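Review: Prelau business etiquette cards, Central Europe set

I bought the Prelau set before a run of supplier meetings in Poland, Austria and the Czech Republic. It comes as a box of 56 cards plus a thin booklet, and it cost me $50 with shipping. I used it for one spring of travel and have gone back to it a few times when writing emails.

Each card covers one situation in one country. The front has a short question, such as who sits down first or when to bring up price. The back has the advice in four or five lines. The cards are sorted by country with colored tabs, and the tabs hold up fine in a laptop bag.

The Polish cards were the most useful to me. My first meeting was at Krawczyk, a packaging firm, and the advice on titles and last names was right for that room. We stayed on last names for two visits. The card on lunch was less helpful. It says to expect a long meal with no business talk, and we got sandwiches and went over delivery terms the whole time.
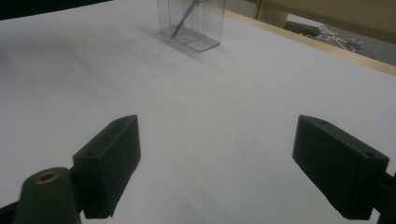 The Austrian section leans too hard on formality. It tells you to send an agenda well ahead, to print copies and to keep small talk short. I did all of that for Brurar and it went over well enough, but the people there were a good deal more relaxed than the cards led me to expect. A younger company would probably find you stiff.

The booklet is the weak part. It runs to 60 pages and half of that repeats the cards word for word. The chapter on written follow-up is the one I would keep. It has sample emails for confirming what was agreed, and I still use two of them with small changes.

I also own the Bronetti handbook, which covers many of the same countries in 978 pages. Bronetti is better on history and contract customs, and it explains where a habit comes from. You will not read it in a taxi – I tried. Prelau is faster to use and easier to share with a coworker the night before.

A few smaller complaints. The pronunciation help is printed in light gray and is hard to read in poor light. There is nothing on video calls, and most of my first contacts now happen that way. The gift-giving cards say nearly the same thing for all three countries.

I would buy it again for a first trip. If you already have regular customers in the region, the email chapter is the main thing you would get out of it. Four stars out of five.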